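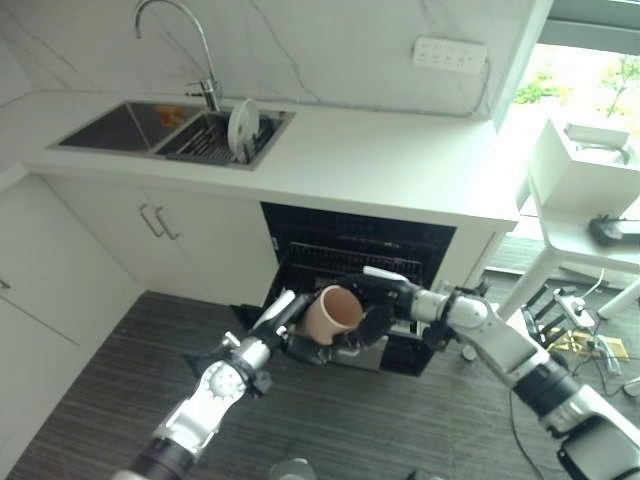
Romain Maillard asked whether he has to start the whole task again if he fumbles halfway through. No. Press pause, go back to the last good position and carry on - the slip is marked and left out of training.

How many demonstrations does a task need?
For loading a dishwasher we ask for 165. Simple pick and place jobs need 65.

Can I guide the arms by hand?
Yes, on the Gilbert. The Mestov is remote control only.

Do both hands have to be used?
Only if you would use both yourself. A mug can be held either way, but keep to one way within a session.

How long is a session?
Four hours at most, with breaks.

Who do I contact about a lost login?
Annatjie Engelbrecht at Flekeo, extension 3768.

Page updated 12/13/22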